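Native bee nest blocks: hole depth and replacement interval
Forum > Invertebrates > Solitary bees and wasps

henov_r
Posted Tuesday, November 19, 2019

Looking for figures on tube depth for leafcutters and resin bees. I have the Urnberg hardwood block, which is drilled to a single depth and a single diameter. Last season most of the occupied holes were resin bees, with a few leafcutters in the lower row. The guide by Annatjie Matlala says shallow holes skew the brood towards males, but gives no cut-off. Has anyone recorded emergence by depth?

tetragonula_tas
Reply 1

Matlala's statement is consistent with the general literature. Females are laid at the back and males towards the entrance, so if you shorten the tunnel you lose female cells first. I drill to 150 mm and vary the diameter from 4 to 9 mm in the same block. A single-diameter block selects for one or two species and tells you very little about what else is present on the site.

Paper liners are worth the trouble. You can pull them in winter, check for parasitoids and put them back.
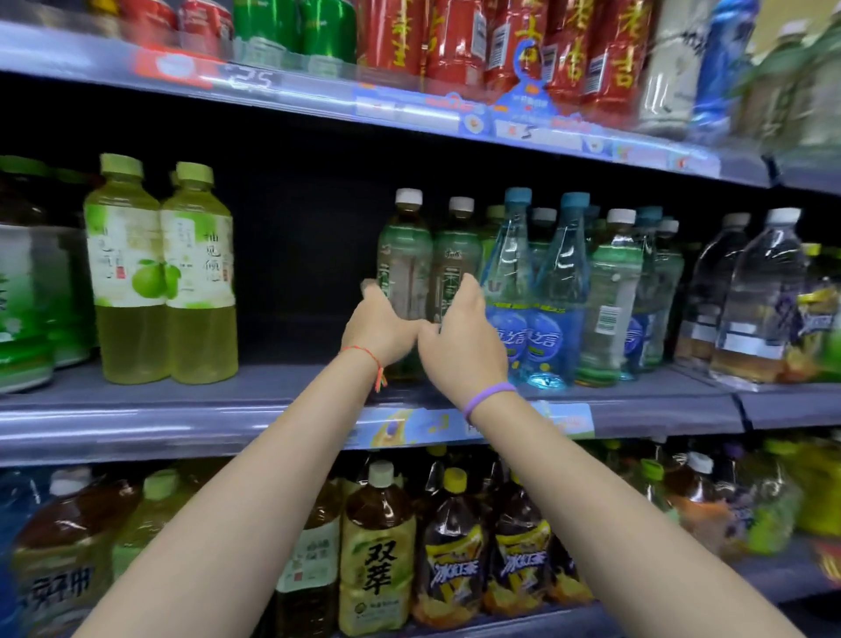
Roll them from unwaxed paper, one and a half turns, and fold the back end over. Waxed paper holds moisture and you will get mould in the pollen.

wattlegrub
Reply 2

Disagree on liners. I ran them in one block and left the neighbouring block bare, same aspect, same timber. The bare holes filled first and the lined ones were mostly ignored until late in the season. Pulling liners also disturbs the brood if you get the timing wrong.

tetragonula_tas
Reply 3

One pair of blocks is not a trial. What was the internal diameter after lining? If you put paper in a 6 mm hole without allowing for it, you have a different hole.

wattlegrub
Reply 4

Fair point, I didn't re-measure. I still wouldn't open them in August this far north. Mine are already moving by then.

Furtună
Reply 5

Our group has logged cells at the Wanano reserve since the blocks went up. Totals to date are 1,921 sealed cells and 1,570 emerged adults. We did not split these by depth, so they don't answer the original question, but they give a baseline for losses. Most of the failures we opened were gasteruptiid wasps, with some mould in the south-facing blocks. No liners used.

henov_r
Reply 6

Thanks, useful. Do you replace the blocks or clean them?

Furtună
Reply 7

Replace. Each block stays out for 2 seasons, then goes in an emergence box with a single exit hole and is burnt once empty. Space them at least 30 metres apart if you have the room. Ours were clustered at first and the parasitoid load was noticeably higher.

wattlegrub
Reply 8

Burning good hardwood seems wasteful. I redrill mine one size up and flame the holes.

tetragonula_tas
Reply 9

Redrilling works until you run out of bit sizes. henov_r, if the Urnberg block is under 100 mm deep I'd keep it for the resin bees and make a deeper one for the leafcutters.

henov_r
Reply 10

Measured it with a skewer, 85 mm. Will drill a second block this weekend and log both separately.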